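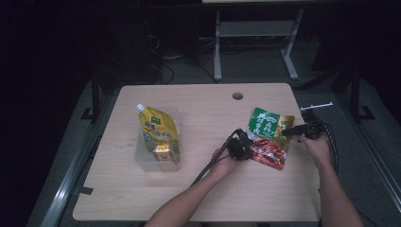
**Progress report: evaluation of the Jalon handheld gripper kit**
Prepared for: Sutherland program office
Period covered: through September

## Status

The evaluation is on schedule. Both Jalon units have been in daily use at the packing bench, and 724 recorded trials are complete against a plan of 300 per item class. Two classes are closed. The third, flat flexible packs, is in progress.

## Scope

The kit under review is the paired version: two handheld grippers, cabled, one per hand. Prolmont supplied it on a loan agreement with support included. The trial task is bin packing of retail food items. The operator picks a pack from the tabletop with one or both grippers and places it in an open plastic box. Spouted pouches, rigid cartons and flat snack packages make up the item set.

## Results to date

| Item class | Trials | State |
|---|---|---|
| Rigid cartons | 300 | Closed |
| Spouted pouches | 300 | Closed |
| Flat packages | 124 | Open |

Cartons gave no trouble. Pouches are placed upright in the box, and the main fault was tipping when the box was otherwise empty. Gripping at the upper seal, away from the cap, reduced this.

Flat packages are the slowest class. A pack lying on the table gives the jaws very little edge to take hold of. Operators have settled on a two-handed method: the left gripper pinches a near corner and the right closes on the opposite side before the lift. One-handed picks are still recorded but are marked separately in the log.

## Hardware

- Jaw wear is within the limits stated in the loan agreement.
- One trigger spring on the right unit was replaced. Downtime was 20 minutes.
- Cable routing remains a problem. The right cables hang over the table edge and pull on the wrist during long reaches. Prolmont has offered a longer lead with a strain relief clip. It has not arrived.
- Operators report hand fatigue after long sessions. Sessions are now limited to 8 blocks with a break between each.

## Comparison with Ukel

The Ukel kit was to be tested on the same bench for the same items. Delivery has slipped and the comparison is moved to the next period. The bench layout and item set will be held unchanged until then.

## Next period

1. Finish the remaining 176 flat package trials.
2. Fit the new leads and repeat one block per class.
3. Receive and set up the Ukel kit.
4. Submit the cost sheet for purchase or return of the Jalon units.

No change to the budget is requested. A decision on extending the Prolmont loan is needed before the Ukel tests begin.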